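Why Do We Put Things in Order?
A long read for curious kids, best shared with a grown-up and a snack
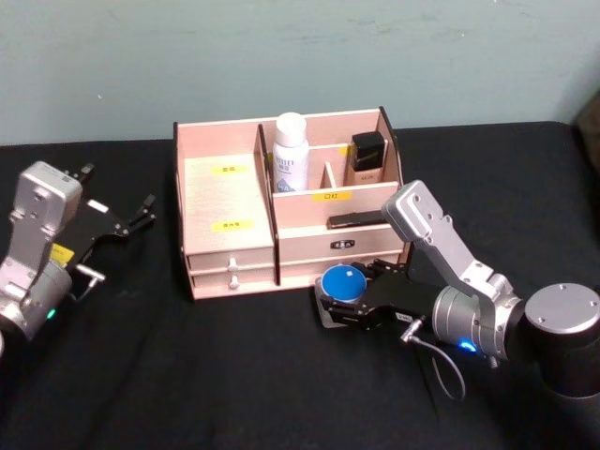 Thomas D'Amico wrote to us to ask why his pencils can't just live in one big heap, when he knows perfectly well they're in there somewhere. It's a very good question, Thomas, and people have been puzzling over it for thousands of years!

Let's start with the heap. Say you have 100 pencils, crayons and markers all jumbled together, and you want the green one. You pick one up — not green. You pick up another — not green either. If you're lucky you'll find it on the first try, and if you're unlucky it will be the very last one you touch. Now imagine you had sorted them by color into 6 little groups before you started. You would go straight to the greens and forget about all the rest.

That's the big secret of sorting. You do a bit of work at the beginning, and then every time you look for something afterward, you get some of that work back.

Drawers are a lovely old idea for this. Before drawers were common, many families kept their things in a chest, which is really just a big box with a lid on top. Chests are fine until the thing you want is at the bottom, and then out come the blankets, the stockings, the Sunday shirt and everything else. A drawer lets you reach the bottom layer without moving the top one. Somebody had to think of that, you know, and I do hope they were pleased with themselves.

Labels help too. A label is a tiny message to somebody who wasn't there when you put the thing away. Very often that somebody is you, three weeks later, when you've forgotten all about it.

Libraries are the champions at this. The little library in Brokdale, where I went as a girl, had over 2690 books, and each one wore a number on its spine. When I asked for a book about owls, the librarian walked right to it. I thought she had learned the whole building by heart! Later she showed me how the numbers worked. Books about animals stood together, and inside the animals the birds stood together, and there among the birds were my owls.

Your own brain does some sorting as well. Try naming every animal you can think of. You'll probably say a few farm animals in a row, then hop over to the jungle, then perhaps dive into the sea. One animal seems to call its neighbors along with it.

Now, is there one right way to sort things? No, there isn't, and I think that's the nicest part. You could sort buttons by color, by size, by the number of holes, or by which ones you like best. A tailor and a toddler would make very different piles, and both would be perfectly sensible.

If you'd like to try it yourself, gather some buttons, shells or bottle caps and sort them any way you please. Then ask a friend to guess your rule without any hints. When they've got it, mix everything up again and let them choose the next one.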